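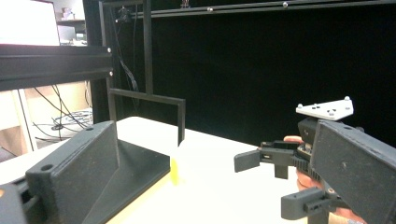 Man-sik Maeng opinó que, antes de hablar de precios, convenía aclarar si el equipo de pinzas de mano Getura se iba a usar para grabar tareas sueltas o durante jornadas enteras, pues a su juicio son dos compras distintas y el presupuesto de Cummont no distingue entre una y otra. La observación fue bien recibida por los presentes y se acordó empezar por ahí, aunque en el orden del día figuraba como tercer punto.

Acta de la reunión de seguimiento del proyecto Wusodow
Miércoles, sala pequeña de la segunda planta

1. Uso previsto
Tras un rato largo de conversación, muy cordial por cierto, se convino en que lo razonable es pensar en sesiones de media mañana, con descansos, y no en jornadas completas. El grupo de manipulación calcula que necesitará 200 demostraciones por tarea para la primera entrega – verter, colocar y recoger, en ese orden – y que las de verter serán las más lentas. Se pidió que conste el agradecimiento a las compañeras que han estado practicando estas semanas con tanta paciencia.

2. Impresiones sobre las pinzas
Quienes las han tenido en la mano coinciden en que el cierre es suave y en que se aprende pronto a calcular la apertura. Hubo más dudas con el peso, que se nota en la muñeca a los 20 minutos, y con el cable, que obliga a estar pendiente de por dónde pasa. Se comentó también que los dedos impresos deberían venir con un juego de repuesto. Cummont lo ofrece aparte y a todos nos pareció un poco tacaño, dicho sea con cariño, que el comercial es encantador.

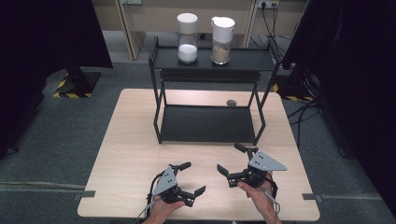
Las dos pinzas de mano, abiertas, ante la estantería de los tarros.

3. Oferta económica
Se leyó la propuesta de Cummont: 510 euros por pinza, con las placas de marcadores incluidas y sin el soporte técnico. La oferta de Goel sale algo más barata, pero el plazo de entrega se va a enero y la documentación, según se dijo, está todavía muy verde. Hubo quien defendió esperar y quien prefería cerrar ya el asunto. Al final se optó por pedir 4 pinzas a Cummont, siempre que acepten incluir los dedos de repuesto en el mismo precio.

4. Tareas pendientes
Man-sik Maeng escribirá a Cummont para plantear la condición anterior y preguntará de paso por un cable más flexible. El grupo de manipulación preparará una hoja con los objetos de cada tarea, los tarros entre ellos, y la dejará en la carpeta común.

5. Ruegos y preguntas
Se rogó que, al terminar cada sesión, las pinzas vuelvan a su caja con los dedos cerrados. Se preguntó además si el manual de Getura existe en castellano; queda por averiguar.

Se levantó la sesión a las 12:40.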